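Ticket: Specimen measurements off by a constant factor after Fovau update
Product: Fovau desktop, measurement module
Site: Cendton insect collection
Opened: May 2, 2024
Status: Resolved

Reported problem
Body lengths exported from the dorsal habitus photos are too large. A series of 62 pinned seed bugs measured in February gave lengths that agreed with the calipers. The same files, remeasured after the update, come out longer by a constant factor. Width of the pronotum is affected in the same way. Antennal segment ratios are unchanged.

Environment
Trarkari stage controller, fixed-focus macro lens, scale bar in every shot. Export to CSV, 500 rows per file. No change to lighting or mounting height.

Checked so far
1. Recalibrated against the stage micrometer. No effect on old files, correct result on new ones.
2. Opened four of the affected files on a second workstation. Same error.
3. Removed the label crop step from the batch. No effect.
4. Compared file headers. The old files store resolution in pixels per inch, the new ones in pixels per centimeter.

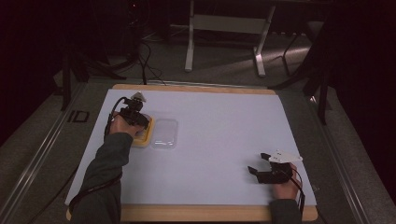
Work table, yellow tray at left with clear container beside it.

Cause
The measurement module now reads the resolution value but ignores the unit field. Files saved before the update are treated as pixels per centimeter, so every linear value is multiplied by 2.54. Ratios cancel out, and the antennal data therefore looked fine — this delayed the diagnosis.

Fix
Set "Default unit" to "From file" under Preferences, Calibration. Close the project and reopen it; the setting is not applied to a project that is already loaded. Rerun the batch with "Overwrite stored lengths" checked.

Verification
Remeasured 19 specimens from the Takács drawer. All agree with the caliper values to within 0.1 mm.

Notes
Rows already merged into the main table are not corrected by the rerun. Filter on export date and replace them by catalog number. Hemelytron length was entered by hand for the brachypterous specimens and must not be overwritten — lock that column first.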